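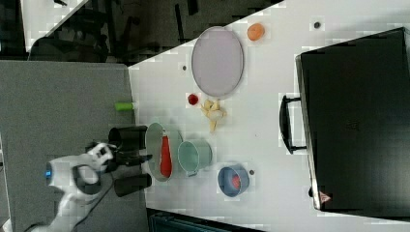
Par Maribel Pacheco · Lecture : 1 min · 16 partages · 15 commentaires

Accueil | Guides | Cuisine | Table

Débarrasser la table, tout doucement

1. Commencez par la nourriture, fruit orange compris, et prenez votre temps, le café peut bien attendre !
2. Redressez les gobelets couchés, le bleu comme le vert, après avoir retiré ce qui traîne dedans.
3. Videz le bol vert pâle, puis rangez la grande assiette ovale.

Attention : ramenez vers le centre tout ce qui dépasse du bord.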